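シェア 45　コメント 8

発表メモ(自分用、読み上げない)
「ハンドが来てから、検品台の人は何をしているか」
持ち時間13分。質疑は別。早口注意。

■出だし
あいさつ短く。和田あおいです、トリモウ(Trimow)の返品センターで工程担当。
ロボットの性能の話はほぼしない。するのは人の話。ここ最初に言い切る。
会場に現場の人どれくらいいるか、手を挙げてもらう。少なくても気にしない、進む。

■うちの仕事
返品された小物部品。袋から出す→見る→戻せる/戻せないに分ける→トレイへ。
以前は全部手。立ち仕事。ひとり一台、検品台。
きついのは目より手首、とみんな言う。あと単調さ。午後3時台がいちばんミスが出る。
ここでニルトンの話。ニルトン・ッコリさん、検品歴いちばん長い。触った瞬間に「これ戻せない」と言う。理由を聞くと「軽い」。はかりに載せても差が出ないこともある。でもだいたい当たってる。
→この「軽い」をどこに残すか、が今日の話の芯。先に予告しておく。

■導入の経緯(さっと)
ソブゲート(Sovgate)のアーム、2本指のハンド。ラインには4台。
選定の細かい話は飛ばす。聞かれたら質疑で。
最初の説明会、失敗。会社側は「楽になります」としか言わなかった。現場の質問は「来月の私のシフトはどうなりますか」。答えを用意してなかった。
12月の繁忙期の直前に入れたのも悪かった。これは自分の判断。言い訳しない。
ここ間をとる。

■手で教える期間
ハンドを持って、人が作業をやって見せる。開く、寄せる、つかむ、置く。それを記録して動きの元にする。
誰がやるか問題。若い人に頼むつもりだった、機械に慣れてるだろうと。
やってみたら一番うまいのはベテラン。迷いがない。指を入れる角度が最初から決まってる。
若い人のはつかみ直しが多い。悪いことではないけど、データとしては使いにくいのが混ざる。
レイディ・プマさんの言葉、そのまま読む。「自分の手つきを、はじめて他人に見られた気がした」
いい意味か悪い意味か聞いたら、両方だそうです。

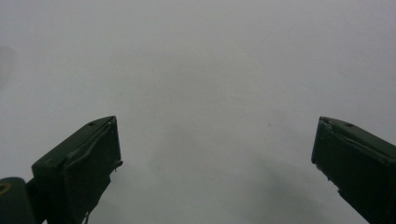 で、教える時間は生産数にカウントされなかった。これが二つ目の失敗。
一日の終わりに数字が低い。掲示板に出る。教えてる人ほど低く見える。
二週間放置してしまった。プマさんが先に気づいて、掲示板の数字に付箋を貼った。「この人は教えてました」って。
今は教示も作業時間として別枠でつけてます。手当もつく。額は言わない。
※ここで水のむ

■変わったこと、良いほう
・手首の訴えは減った。本人たちの申告ベース。医学的な話にしないこと
・午後3時台のミスも減った。ただし機械だけの効果とは言えない、休憩の取り方も同時に変えたので
・検品台の高さをやっと直した。本当はロボットと関係ない。予算がついたついで。笑うとこ

■変わったこと、困ったほう
・会話が減った。隣同士で台に立ってたのが、今は持ち場が離れてる。「これどう思う」が聞けない
・機械がはじいた物だけが人に来る。つまり難しいのばっかり。一日中むずかしい判断。これは疲れ方が違う
・簡単な物を流してる時間が実は休みだった、と後からわかった。設計の段階では無駄だと思ってた。時間があればここ厚めに
・ハンドの手入れが仕事として増えた。始業前に指の内側をみる、可動部をみる、記録をつける。最初は担当なし、気づいた人がやる→結局いつも同じ人

手入れの件、フィロメナ・ヌーナンさんが当番表を作ってくれた。紙。手書き。
システム化の話もあったけど紙のまま。書く欄がひとつ多くて、そこに「気になったこと」を書く。これが効いてる。止まる前の兆候はだいたいこの欄に出てる。
「音がいつもとちがう」とか。「なんとなく重い」とか。ニルトンさんの「軽い」と同じ種類の情報。
→ここで冒頭につなげる。忘れずに!!

■「軽い」をどう残したか
正直、残せてない部分が大きい。
やったこと。週に一度、機械がはじいた物と通した物を混ぜて台に並べる。全員で触る。理由は言葉にならなくてもいい、まず分ける。それから話す。
ロンドーニョ(Londoño)の工場で似たことをやってると聞いて真似した。向こうは朝、うちは昼休みのあと。
最初は会議が増えたと不評。今は休む人が少ない。会話が減った分の穴埋めにもなってる、たぶん。
簡単な物もわざと人に流すことにした。処理速度は落ちる。上には説明した。納得はしてもらえてないが、止められてもいない。

■グリムルさんの反論
グリムル・フランズセンさん、保全の責任者。この発表の下書きを見せたら赤字で返ってきた。
「人が教えた、と言うが、人が教えなくてもいい工程まで教えさせている」
その通りで、袋から出す工程は治具を作れば済む話だった。手で教える必要なかった。
教示に人の時間を使う前に、そもそもその動きが要るのか。チェックの順番が逆だった。
この指摘はスライドに入れてないので口で必ず言うこと。

■これから
システル(Zistel)の拠点にも同じものが入る予定。時期は言わない。
向こうの現場にはうちからプマさんとヌーナンさんが行く。技術の人より先に行く。ここ強調
最初の説明会でシフトの話からする。「楽になります」は禁止。
掲示板の数字は、始める前に決め直す。
手入れの担当と時間も、台数が決まる前に決めておく。

■質疑でたぶん来るやつ
Q 人は減らしたのか→減らしてない。ただし辞めた人の補充は一度見送った。聞かれたら隠さず答える
Q 費用は何年で→担当外、後日メールで
Q 教示データの権利は誰のものか→社内でまだ揉めてる。揉めてると言ってよい
Q ベテランが嫌がったら?→嫌がった人はいます。断れるようにした。断っても評価に響かないと文章で出した、ただし出すのが遅かつた

時間おしたら「困ったほう」の三つ目までで切って、当番表の話に飛ぶ。
名刺、机の上に忘れないこと。

シェアする　コメントを見る(8)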